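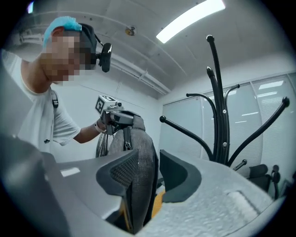

Section 4. Comparing two hand-held grippers

Run the Grorkine and Vuteo grippers through the same tasks before choosing one for a project. Begin with soft items, such as the top edge of a chair's backrest cushion, where the jaws must close on fabric. Keep the printed marker block on top of the gripper facing outward – a covered marker spoils the track.

1. Charge both grippers and start the Flandus recorder.
2. Open and close the jaws fully three times.
3. Perform 200 grasps with each gripper, resting when needed.
4. Save each set under its own name.

Caution: Keep fingers clear of the jaws during step 2.

For two-handed tasks, hold one gripper in each hand and check that the indicator light on each is green. A bag on the floor makes a suitable first object.
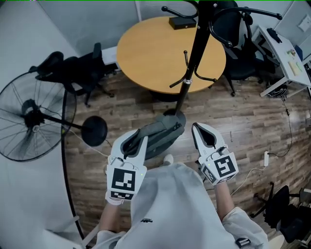
Jakubowski advises repeating the two-handed set with the left and right units exchanged, as a worn trigger may otherwise be mistaken for a difference between models.

Note: The recorder stores up to 3000 grasps. Export the results before this limit is reached. If error 339 appears, restart the recorder and repeat the last set.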